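家しごとメモ　ロボットの公開日で拾った片づけのコツ

1月、Drusbyの家事ロボット公開日に行ってきた。入場料958円、飲み物なし。未来を見に行ったはずが、持ち帰ったのは床の片づけ方だった。

案内役のRonja Torvikさんの話はひたすら地味で、機械の自慢より「通り道を先に決めてください」が多い。わが家でも人間が毎朝なにかを踏んでいるので、耳が痛い。

まずは、つかむ前の話。物に手を伸ばすときは、先に手をしっかり開いておく。半開きで突っ込むから隣のコップが倒れる。棚の奥の瓶を取るときにも効く。

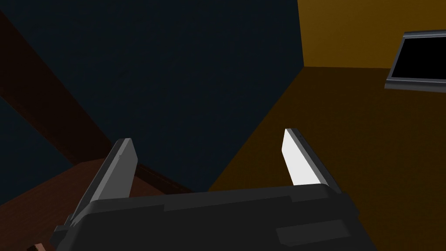 Trudy Quinlanからは、うちでは瓶より先に棚の手前を空けるほうが早かった、という便りが来た。手前に100円の仕切りを一枚立てただけで、奥の瓶に肘が当たらなくなったそうだ。悔しいが、そちらのほうが安い。

次は扉。開けた扉がどこまで来るか、床にマスキングテープで印をつけておく。その内側には何も置かない。わが家の寝室は測ってみたら、扉と箪笥のあいだが39センチしかなかった。洗濯かごを抱えて通れないのは、私の体型のせいだけではなかったらしい。
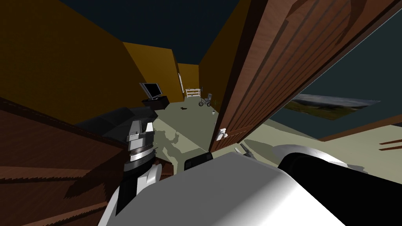
印をつけたら、一度かごを持って歩いてみること。手ぶらだと何でも通れてしまう。引っかかった所は、家具を動かす前に床の小物から片づける。箪笥を押すのは最後でいい。腰は一つしかない。

床の小物は夜にまとめて拾う。Torvikさんのおすすめは、部屋の奥から入口へ向かって拾う順番だった。逆にすると、拾った物を抱えたまま奥で立ち尽くすことになる。昨夜の私である。

テープは跡が残る前にはがす。うちのは、まだ貼ってある。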